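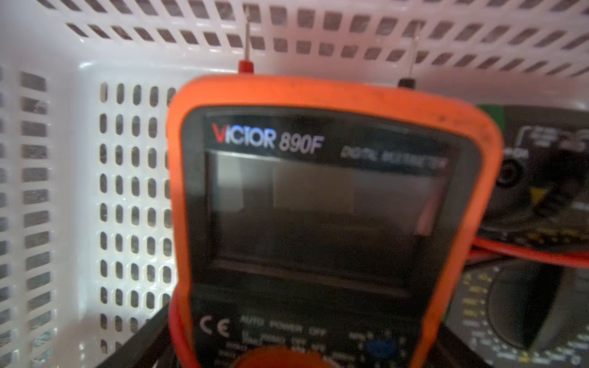

So what does it cost to keep a repair café going? Less than the hall committee feared – £194 a month at Lusero, rent included. Tea extra.

Second winter now. Kettles mostly, lamps, one accordian. Queue out the door by ten. Okoth Street opened in May and has already mended 135 things, toasters well ahead.

Parts are the headache. Glued cases, odd screws, no spares after 2 years.
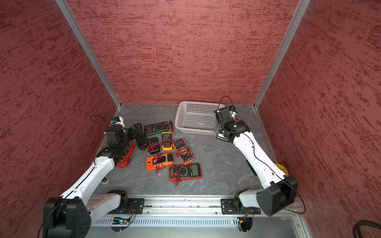
Not everyone is won over. One reader wrote in to say her radio came back working but with a screw left over, and she'd still go again. Fair enough.

Next session 7th December, doors at nine. Bring the lead – poeple forget the lead.

1251 shares | 2 comments

Related
Minivix: the kettle that comes apart
Flokuron shuts its spares counter
Darning for beginners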